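Ticket 554: Highlights missing after import, and review draft shows old text
Product: Winholm Reading Journal (web and phone)
Category: Import / Sync
Opened by: Tumelo Venter
Status: Solved, one question left open

First message

Hello,

I use Winholm to keep my notes on the books I read, and I write my reviews from these notes. Last week I finished a book on daily habits and I wanted to bring my highlights from the Habte reader into the journal. I did it as I always do: export file from the reader, then Import, then Highlights from file.

The import said "Complete" in green. But when I opened the book in the journal, the highlights stopped at the middle of the book. The last one is from the chapter on morning routines. Everything after this chapter is missing, and these are the pages I need most for my review.

There is a second problem and I do not know if it is connected. The draft of my review opens on the phone with the text of Monday. On the computer it is the right text. I am afraid to press Save on the phone, so I have not touched it.

What I tried already:

Logged out and logged in again on both devices. No change.
Imported the same file a second time. It said "Complete" again and added nothing.
Opened the export file in a text editor. All the highlights are in it, also the late chapters.
Tried a different browser. Same result.

I would be thankful for your help. I promised the review to my reading group in Urham and I would like to send it with the correct quotations.

Kind regards,
Tumelo Venter

Reply from support

Hi Tumelo,

Thank you for the detail. Please don't save the draft on the phone for now, you did the right thing there. Could you tell us how many highlights you see on the book page, and whether any of them has a long note attached? Please also tell us which edition is shown under the title.

Winholm Support

Second message

Hello,

The book page shows 50 highlights. My export file has 82, so 32 are missing. Highlight 50 has no note, but the next one in the file has a very long note. I had written there almost a full page about my own evenings and why I always stop a new habit in the second week. I also used a line with only equals signs to divide the note in two parts, if this is important.

The edition is the Diston paperback. On my reader it is the e-book, but the journal chose the paperback by itself and I did not correct it. The page numbers are a bit different for this reason.

Tumelo

Reply from support

Hi Tumelo,

The line of equals signs is the cause. The Habte export uses the same kind of line to show where one highlight ends and the next begins, and our importer takes yours for the end of the file. It should give you a warning and it doesn't. We have logged that as a bug.

For now, please try this:

1. Make a copy of the export file and keep the original as it is.
2. In the copy, find the long note and delete the line of equals signs. A blank line is fine in its place.
3. On the book page, open Edition and choose the e-book.
4. Import the copy. Tick "Skip highlights I already have".
5. For the draft, open it on the computer first, add one space at the end and save. Then open the phone app and pull down on the drafts list until the small clock disappears.

If the phone still shows the old text after 15 minutes, choose "Keep computer version" in the draft menu.

Winholm Support

Third message

Hello,

I followed the steps one after another and I write down what happened.

Steps 1 and 2: done. I found a second line of equals signs in a shorter note near the end, so I deleted this one also.

Step 3: done. The list showed two e-books with the same cover. I took the one with the Diston name.

Step 4: the import took longer than before and all the missing highlights are now there. The order is correct. My long note is complete — even the part where I argue with the author about willpower.

Step 5: the computer version saved well. The phone showed the old text the whole time, so I used "Keep computer version" and then it was right. The paragraph on attaching a new habit to an old chore is back.

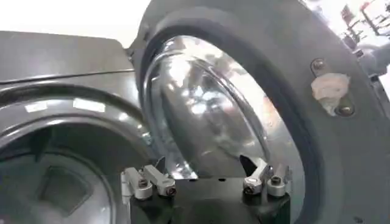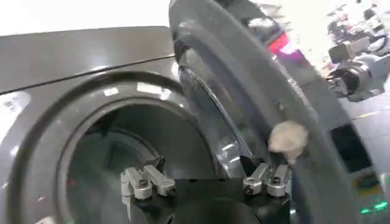

Still open

The tags did not come with the new highlights. The first part of the book has my tags "cue" and "reward", the second part has none. I can add them by hand, it is not so much work, but I would like to know if the importer can read them from the file. In the file they stand after the note, in square brackets.

Reply from support

Hi Tumelo,

Glad the highlights and draft are back. Tags are only read the first time a book is imported, so a later import into the same book leaves them out. You can select several highlights in the list and choose Add tag, which saves some clicking. I've passed your question to the people who work on the importer, and I'll leave the ticket open until they answer.

Winholm Support

Fourth message

Thank you, I tagged them this way. The review is sent.

Tumelo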